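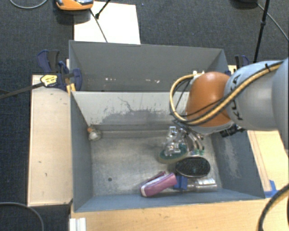

The picking arm over its two bins. The gripper is the metal part pointing down.

How do you look after a robot arm?

A robot arm needs care, the same way a bicycle does. Screws work loose, cables rub, and rubber wears out. This page is about one arm at a workshop in Hamton, and the two people who keep it running. Their names are Pongsak Klinhom and Charoen Wongsuwan.

The arm has one job. It reaches into a metal bin, picks up an object, and puts it down in the second bin. When the first bin is empty, it works the other way and moves everything back. The objects are all different shapes. Some are see-through, and those are hard for a robot, just as a clean glass door can be hard for you.

Start with the cables

Look at the thick yellow-tan cable in the picture. It runs along the arm, crosses the orange cover, and makes a big loop. Why is the loop there? When the arm bends, the cable has to bend too. If it were pulled tight, it could tear or come unplugged. The loop gives it extra length to use.

The loop can't be too big, though. A cable that hangs too low can catch on the side of a bin. When Charoen fits a new cable, he moves the arm very slowly to every place it will need to go and watches the loop the whole time. Then he fastens the bundle with cable ties and snips off the long ends. In January he did this job 3 times before he was happy with it.

The fingers

The gripper is the robot's hand. Its fingers have small green tips. Fingertips do the touching, so they wear out faster than the rest of the hand. Pongsak changes them after 2,000 picks. He also looks at them every 400 picks and wipes off the dust, because a dusty tip is a slippery tip.

To change a tip, he follows the same steps each time:

Turn the arm off and lock the switch.
Take the old tip off the finger.
Clean the place where it sat.
Put the new tip on and check that it is straight.
Turn the arm back on and let it pick up one easy object.

The old tips go into a jar with the date on the lid. Pongsak likes to compare them. If one side is worn more than the other, the gripper is probably a little crooked.

Keeping the bins still

A robot arm remembers places by numbers. If somebody bumps a bin, the numbers are wrong, and the fingers may hit the wall of the bin. So the bins are held with clamps. You can see one at the left, where the two bins meet, with blue and black handles on top. Another one is on the far side, partly behind the arm.

Charoen checks the clamps by hand every morning. He pushes on each bin, and if it moves, he tightens the clamp and tests the arm again at slow speed.

Scratches on a bin are normal. The walls of the bin in the picture have plenty. A scratch is fine, but a dent in the floor is a problem, and a badly dented bin gets swapped.

Staying safe

The most important rule is that no hands go in the bin while the arm is switched on. A robot arm is strong, and it can start moving without making a sound first. Even when it is standing still, it may only be waiting for its next order.

Words to know

Gripper: the part of a robot that holds things.
Joint: a place where the arm can bend or turn, like your elbow.
Clamp: a tool that squeezes things together so they stay put.
Cable tie: a plastic strap that holds cables in a bundle.

Try it yourself

Tape one end of a piece of string to your shoulder and the other end to your wrist, with your arm bent. Now straighten your arm slowly. Did the string go tight or come off? Add more string until you can bend and stretch freely - then see what the extra string does when your arm is bent.

Page last checked May 19, 2024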